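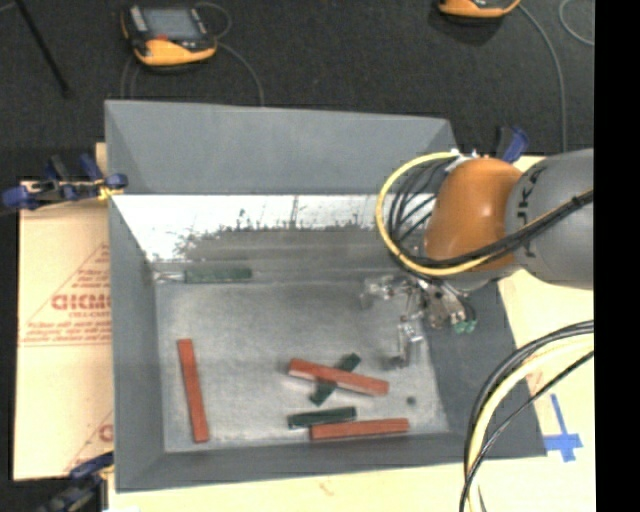
Dale Lapointe asked, before anyone had so much as unclipped a pen, whether "the bin moved" had to go down as a fault with the robot or could go down as a fault with the bin. It has gone down as both. The form allows it.

Home | Workshop Notes | Checklists | Archive | Contact
Filed under: Near misses and other embarrassments

POST-INCIDENT INSPECTION, BIN PICKING CELL
Site: Revbridge, Parcombe
Date: December 2022
Inspected by: Izzati Tambunan
Present: Dale Lapointe, Wayne Lavoie, and for the second half Huguette Gagnon, by telephone, from a car park

What went wrong, for those who weren't there

On pick 1,669 of an unattended run the arm went for a block lying close to the bin wall. The gripper finger came down on the wrong side of the block, met the wall, and carried on with its plans. The bin shifted on the boards. The arm did not stop itself. Wayne heard a noise he has described in his statement as "agricultural" and hit the emergency stop, which worked. Nobody was hurt. The arm was then left leaning on the bin for 58 minutes while we discussed whose job it was to move it.

Ratings are OK, ATTENTION or FAIL. The form also offers "Not applicable", and in the last inspection it was used more freely than I would like.

SECTION A: STOPPING THE THING

A1. Emergency stop at operator position. OK.
Pressed, latched, reset, pressed again. Wayne would like it noted that this is the button he pressed.

A2. Emergency stop at rear of cell. ATTENTION.
Works. Reaching it involves going round a stack of pallets that has been "going on Thursday" since the summer. Pallets to be moved. I'll be back to look at the space where they were.

A3. Collision detection enabled in the running program. FAIL.
It was switched off. It had been switched off during gripper trials, when it kept tripping on ordinary contact with the blocks, and the trial version of the program was then copied over and became the real one. The comment line at the top says TEMPORARY in capitals. Switch it back on, retune the threshold with the gripper we have now, and delete the trial version so that it can't be copied a second time.

A4. Enabling switch on the handheld controller. OK.
Tested released, half pressed and squeezed hard. Drives dropped out when they should.

A5. Guard interlock. OK.
Opened the gate with the program running at reduced speed. Arm stopped. Tried it a second time, partly for the form.

SECTION B: THE BIN AND WHAT HOLDS IT DOWN

B1. Bin position matches taught position. FAIL.
It doesn't, for reasons given above. Do not nudge it back by eye. Dale offered. Re-measure and re-teach the bin frame.

B2. Clamps tight and bearing on something solid. FAIL.
We clamp the bin with hand clamps, the sort you would use for gluing a shelf. They are perfectly good clamps. They were never intended to argue with a robot. One could be turned with a finger and thumb. Tighten before every run until the fixed brackets arrive from Ouellet, and put a paint mark across each screw so that slackening shows.

B3. Reference marks on the board legible. ATTENTION.
The blue tape is our reference. Tape is fine until it gets picked at, and there is always someone who picks at it. Scribe a line next to it.

B4. Bin walls and floor free of damage. ATTENTION.
Scuffing on the floor of the bin goes back well before this. I can't say which marks belong to pick 1,669 and I'm not going to guess. No cracks or sharp edges found by hand, gloves on.

B5. Bin contents as specified. OK.
Red and green blocks only. One green block against the back wall, which is exactly the sort of place the picking software should decline to go. See D2.

SECTION C: ARM, GRIPPER, CABLES

C1. Gripper fingers straight and secure. FAIL.
Checked against the Stodberg setting gauge with the gripper off the arm. One finger is out of true. Replace the pair. Dale believes it can be bent back. It can, and then it will be a finger that has been bent twice.

C2. Gripper mounting bolts. OK.
Torque checked, all fine.

C3. Cable loop at the wrist clear of the bin in all taught poses. ATTENTION.
The yellow cable makes a generous loop out over the bin. In the poses I jogged through it cleared the wall, but in the far corner pose I had to crouch to be sure, and I don't like a clearance I have to crouch for. Shorten the loop, leaving enough for full wrist rotation, then repeat the check with the new fingers on.

C4. Cable ties and sleeving. OK.
Secure. Trim the tails next time, they scratch.

C5. Joint noise and play. OK.
Jogged each axis slowly in both directions. Nothing agricultural.

C6. Handheld controllers stowed on their hooks. FAIL.
The floor is not a hook. This was raised in January, agreed by everyone present, and minuted. Cables should be off the walking route as well.

SECTION D: SOFTWARE AND PEOPLE

D1. Program version matches the version on the sheet. FAIL.
See A3. The sheet was right, the robot was wrong, and the person who updates the sheet is entitled to look pleased.

D2. Keep-out margin along bin walls. FAIL.
Margin was set to 2 mm. The gripper finger is considerably wider than that. Huguette is working out a proper figure. In the meantime, anything near a wall gets left where it is, and a person takes it out at the end with the drives off.

D3. Unattended running authorised in writing. FAIL.
There was an authorisation. It ran to 600 picks. I have asked what happened between that and 1,669 and the answer so far is "it was going well".

D4. Recovery procedure posted at the cell. ATTENTION.
It is posted, behind the door, which is normally open. Move it. It also refers to a key switch we no longer have.

D5. Name of person responsible for recovery displayed. FAIL.
The box on the sheet says "whoever is about". Put a name in it, and a second name for lunch.

RESULT

Cell locked off. Not to be run in automatic until A3, B1, B2, C1, D1, D2, D3 and D5 are closed and initialled by me. Manual jogging at reduced speed is allowed for the re-teach, one person in the cell, controller in that person's hand. C6 can be closed today by bending down.

Share this (2) | Print | Comments (6)

Clifford Cloutier
Good write-up. On A3, was the threshold ever tuned with the blocks in, or only in free air? We had ours tripping constantly until we noticed the payload in the program still belonged to the old gripper. With the payload wrong the arm thinks it is being leaned on all day.

Izzati Tambunan
I hadn't checked that and have now been to check it. The payload is the old gripper's. Adding an A6, thank you, slightly through my teeth.

Wayne Lavoie
For the record I said "agricultural" because I was asked to keep the statement clean.

Dale Lapointe
I still say the finger would go back.

Huguette Gagnon
Dale, the finger is in my desk drawer and the drawer is locked. Margin figure will be with Izzati once I've measured the new pair fitted. Please nobody type in a number before then, including a sensible one.

Clifford Cloutier
On B2, when the fixed brackets come, push the bin sideways at the top edge as well as at the base. Ours were rock solid at the bottom and the walls flexed enough to fool the camera. We put a stiffener round the rim in the end.

Previous: Pallet truck brake, third attempt | Next: Who has the torque wrench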